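Project Report: Collecting Examples for a Learning System
Group Mirkon, submitted 10 November 2020

The goal of our project was to gather examples from which a learning system can later learn to sort cloth items into plastic bins. We did not train the system ourselves. Our part was only the recording, and it took more time than we had planned.

We recorded 200 examples. After checking them one by one, we kept 122. The others had a missing video from one camera, or the operator had stopped in the middle and started again. In the beginning we wanted to repair such examples by cutting them, but the timing between the cameras became wrong — so we removed them completely.

Every example has views from the grippers and from a fixed camera. The cloth is difficult because it has no stable shape. In the gripper views the fingers often hide the place where the cloth should be grasped, and the fixed view then helps. Clear bins were chosen by us, and I am still not sure it was a good choice, as reflections on the rims change with the daylight.

For a next group I would recommend to write the label directly after each recording. We wrote 73 labels from memory and had to correct many. 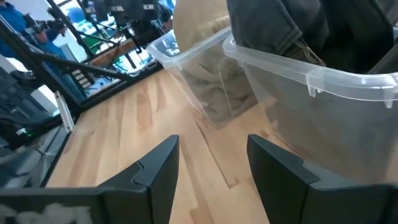
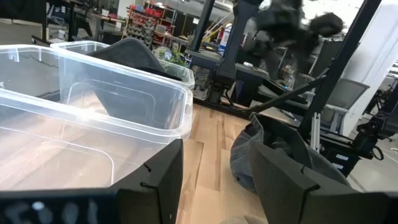 Two gripper views, and one from the fixed camera: 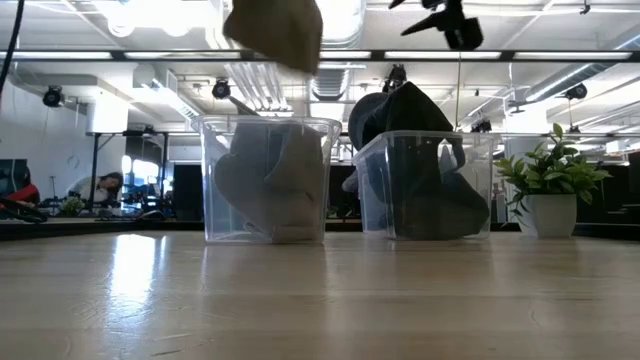
Silvan Hofstetter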